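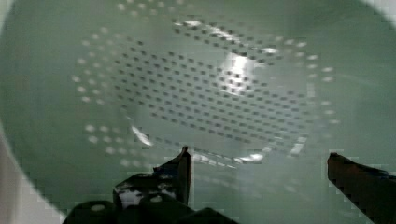 Print this page | E-mail to a friend
Reading time: 2 minutes
Search Search this site Go

Pimetti to open cookery school and shared kitchen in Eltside

Pimetti, the kitchenware retailer, has signed a lease on the former Shukla bakery in Eltside and will open a cookery school there in September. The lease runs until 2031.

The building will house four teaching kitchens and a shared kitchen for small food businesses, with 13 workspaces let by the month. The school's first term offers 164 places on evening and daytime courses, covering pasta, bread, preserving and basic knife skills.

"Many of our customers ask for advice on cooking as often as they ask about pans," said Raíssa Lopes, Managing Director of Pimetti. "Eltside gives us the room to answer them properly."

Building work is being carried out by Clokus. The shopfront and the original tiled entrance will be kept — a condition of the lease.

Ivone Guerra has been appointed Head of Courses. Booking will open to Pimetti account holders first, and to the general public from 9 a.m. the following morning.

Print | E-mail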